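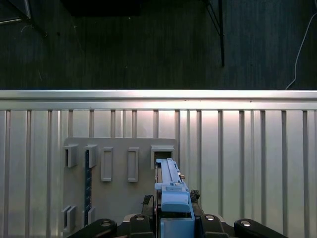 Jetden, Trerberg site
Tool storage and wall fixtures: walk-round checklist with comments
June 9, 2020

Scope: holder board, corrugated wall, top rail, floor behind the wall. Marks are OK, FIX, or OPEN. Where I have written OPEN it means I was told something and did not see proof of it.

1. Board fixed to wall
OPEN. It did not move when I pushed on it with a flat hand. I am told it was "checked in February" but there is no entry in the log for that. A push with a flat hand is not a load check and I won't sign it as one. The people who put it up should say what is holding it to the metal and what it is rated for. If they don't know, take it down and put it up again properly.

2. Holders and slots, condition
OK, with a grumble. Seven on the board. I felt along the rims for cracks and sharp spots and found none. The last sheet says "all fine, no wear" for every single one, in the same handwriting and the same pen, and I have a hard time believing anyone looked at them one at a time.

3. Holders and slots, labels
FIX. The plan from Dvořáček says each place has one item that belongs in it. I asked two people which item goes in the two tall narrow slots and got two answers. Either label them or stop calling it a system.

4. Wide receptacle, right end of the upper row
OPEN. Long items go in here, such as the light-blue one. My question is how far they stick out once they are in. The plan says "seated flush." It does not say flush with what. I would like a number, and a mark on the board that a person can check at a glance. Until then, keep anything long away from head height and don't leave it half in.

5. Inside of the receptacle
FIX. The opening is dark and you can't tell from standing height if there is something at the bottom of it. Put a flashlight on the checklist as required equipment. The old sheet had a tick here every time. I would like to know how.

6. Strip with tick marks
OPEN. There is a narrow dark strip on the board with small light marks, running down from under the second box holder. People treat it as a ruler. Fine for a rough idea. Don't use it to accept or reject a part unless somebody has held a known rule against it and written down the result. I was told it is "accurate enough." Enough for what was not explained.

7. Tab holder by the lower end of the strip
OK. Small, easy to catch with a sleeve. Nothing wrong with it today.

8. Corrugated wall
OK. Wiped a section with a white cloth. Some dust in the grooves, no grit to speak of. Ribs are good at hiding dents, so run a hand along them when you do this one. Looking from across the room doesn't count.

9. Aluminum rail along the top
OK for edges, FIX for habits. Ran a gloved finger along the length, no burrs. It is a flat broad ledge and people will put things on flat ledges whatever the sign says. Nothing gets stored on it. I would rather have this said at the start of the shift than printed on one more sign.

10. Lighting and glare
FIX. The middle of the wall is bright and it falls off toward both ends. The top of the rail throws the light back at you. Grerurcombe quoted $1,575 for new fittings, and I am not convinced that new fittings are the answer. Try turning the existing ones first. That costs a ladder and half an hour.

11. Floor behind the wall
OPEN. A few odds and ends near the edges. I was told they "live there." If they live there, they should be on the plan, and they aren't. The floor is dark and has a streaky grain to it, so small things are easy to miss. Sweep it and then look again.

12. Paperwork
FIX. The binder has 57 sheets in it. Nearly all of them are ticked from top to bottom with the comment boxes left empty. I pulled 9 at random and not one had a single remark. Rooms do not stay that perfect. From now on a sheet with no comments goes back to whoever filled it in.

Result: not passed, not shut down. The board can stay in use for light items while 1 and 4 are open. Items 3 and 5 are cheap and should be done before the next walk-round. I will do item 1 again myself and I want to see the fixings when I do.

Copy to the Trerberg binder, copy to Dvořáček for the plan changes in 3, 4 and 11.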